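Wood Materials and Joining, Unit 4
Moisture and Movement in Solid Panels
Notes prepared by Noemí Arellano

4.1 Equilibrium moisture content
Wood gains or loses water until it balances with the air in the room. The value it settles at is the equilibrium moisture content (EMC). It depends mainly on relative humidity and to a lesser extent on temperature. Below the fiber saturation point, any change in moisture content produces a change in size.

4.2 Direction of movement
Movement along the grain is small enough to ignore in furniture work. Across the grain it is not. Tangential movement (along the growth rings) is usually close to twice the radial movement. A flat-sawn board will therefore change width more than a quarter-sawn board of the same species, and it will also tend to cup.

4.3 Estimating the change in width
change = width x coefficient x change in moisture content (in percentage points)
Use the tangential coefficient for flat-sawn stock and the radial one for quarter-sawn. For mixed stock, use tangential — the larger result is the safe one.
Problem set: panels 300 mm and 723 mm wide. Bring both results to class.

4.4 Edge-glued panels

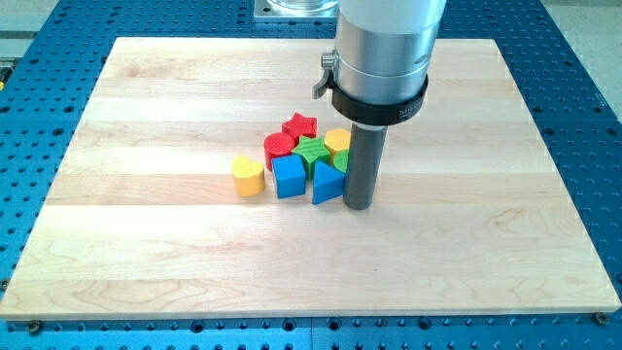
Gluing narrow strips edge to edge does not reduce the total movement across the panel. It does limit cupping, as each strip cups over a short width. Figured wood has grain that changes direction, so plane it with light cuts or sand it.

4.5 Fastening
Fix a wide panel firmly along one line only. Elsewhere use slotted holes, with the slot running across the grain. Do not glue a cross-grain batten over its full length.

Reading for next session: Karagiannis, chapter on finishes and vapor exchange.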